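Bring back the lunch hour

Nobody at work eats lunch anymore. They eat, sure – a bar, a sandwich over the keyboard, chips out of a drawer. That isn't lunch. Lunch is a chair, a plate, and somebody across from you complaining about their kids.

My first job was at Killetti. Whole place stopped at noon. 40 minutes, phones off the hook. Soup was 68 cents and it was bad soup. I learned more about the business at that table than in four years of school, and I also learned pinochle.

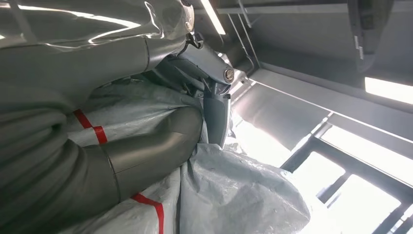
Dreteo Engineering Dept. – Staff Pages – Opinion

Now the calender fills up. Meetings at 12, meetings at 12:30, "bring your lunch." No. I don't want to chew in front of a budget. In April I tried blocking the hour off for myself and got booked over inside a week. Twice by the same guy.

People say they leave earlier this way. Do they? I see the parking lot at six. Nearly 1000 cars and most of them still there.

So here's what I want. One hour, everybody, same hour. No email. Close the door on the copy room. Let the customers get the machine, they're eating too. If somebody wants to walk or nap in the car, fine, thats lunch too in my book.

And fix the toaster.

27/11/2001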